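Two death dates for the same man, parish register vs. headstone

Asked 2023-02-25

The Udevham burial register has my Tkachuk ancestor on page 243, buried in April. The stone gives a death date two days after that burial. The stone was replaced in 1978. Which date goes in the tree?

Answer 1
Use the register. Stones get recut wrong all the time. 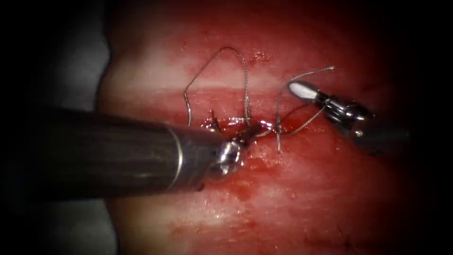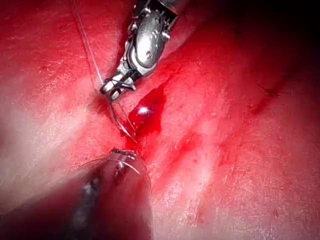
Instruments at the tissue surface, two views

Answer 2
Record both, each with its own source, and mark the register as preferred. Check whether page 243 is the original or a later copy. The Palura copies run 27 entries to a page and slip a line in places. A civil death record would settle it.

Answer 3
Same problem with my Stunari line, never solved it. Try the cemetery office.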